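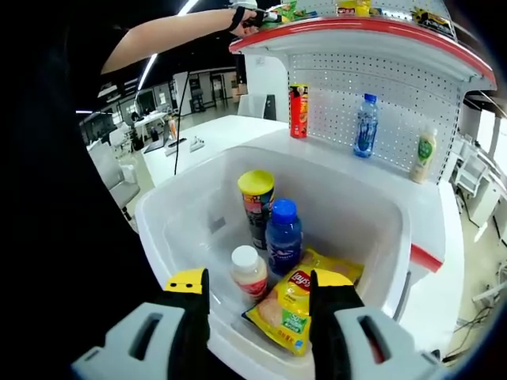
My first real job at Bisel was filling bins, and I was good at it, thank you very much. You held the gripper by its handle, you squeezed, the two black fingers closed on whatever you wanted, and every squeeze got saved so the big arm down in Gandside could learn to do it your way. Chips were the worst. The cans were fine, you could grab a can half asleep, but a bag lying flat like that yellow Lay's one gave you nothing to hold except the crimp, so I'd come in over the top with the right finger and sort of sneak up on it.

Rosimeire Amaral had the other gripper, and she was faster than me. She'd been there 2 years and she talked the whole time, mostly about her sister's wedding in August.

"You're squeezing like you're mad at it," she told me.

"I'm squeezing like I don't want to drop it."

"Well, the arm's going to learn mad."

I laughed! I thought that was a great line. I went home and told it to my cat.

Then at ten past three one afternoon the phone rang, and it was Genivaldo Leite calling from Gandside, and he wanted to know which of us was operator 13. I said that was me. There was this long breath.

What happened was, the arm had picked up a bottle of drinking yogurt and kept closing. The force limit was supposed to stop it (that was the fault, the official one, a limit somebody had typed in wrong after the Cavalcanti update) and it didn't, and the cap came off like a cork. Yogurt up the wall, yogurt in the light fixture. And then it reached for the next bottle and did it again, because as far as it knew everything was going great. Genivaldo went in to hit the stop and his sleeve got caught, and the fingers closed on his wrist.

"Is it broken?" I said.

"Bruised. It let go when I hit the button." He waited a second. "It wasn't your fault, okay? I just need your files."

I sent him my files. Then I drove the whole way home to Lirkcombe with the radio off, holding the wheel with my fingertips.

Next morning Rosimeire had already set out a bin. She didn't make the joke. She handed me the gripper and I put it around a bottle, and I stopped when it touched, and we both stood there looking at it.

"Little more," she said. "You have to lift it."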